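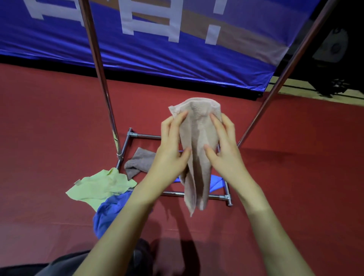
Skomier is hiring part-time demonstrators for its household manipulation program in Ellwood. Demonstrators perform short domestic tasks by hand while a camera at head height records the hands and the workspace, and the recordings are used to train control policies for a two-armed robot. The current task block is laundry. A typical episode starts with several cloths lying on the carpet at the base of a chrome drying rack; the demonstrator picks up one item, such as a pink terry towel, folds it lengthwise with both hands in view, and hangs it. The cloths are then scattered again for the next episode.

Starting in September, demonstrators will also spend part of each shift on remote control of the Dullum arms, repeating the same tasks through a pair of hand controllers. Training is paid and takes two shifts. The target for the block is 3000 accepted episodes, by hand and by remote control combined.

Duties
Perform tasks at a steady, natural pace and keep both hands in camera view
Follow the task card for each episode – start state, item, end state
Mark failed grasps and dropped items in the log
Reset the work area between episodes
Report drift or delay in the controllers to the shift lead

Requirements
Normal use of both hands and arms
Able to kneel, bend and work near floor level for most of a shift
Comfortable wearing head-mounted equipment
Basic written English for log entries
No robotics experience needed. Experience with game controllers or machine operation is useful but not scored.

Hours and pay
Shifts are four hours, morning or afternoon, up to five per week. Pay is $22 per hour, including training. Recordings may include forearms, legs and shoes. Faces are not recorded, and audio is off.

To apply, send a short resume and your available shifts to Sarmīte Paulauskas, data collection lead, through the Rivby jobs portal. Trial sessions are held on Wednesday at 10 a.m. and last 70 minutes.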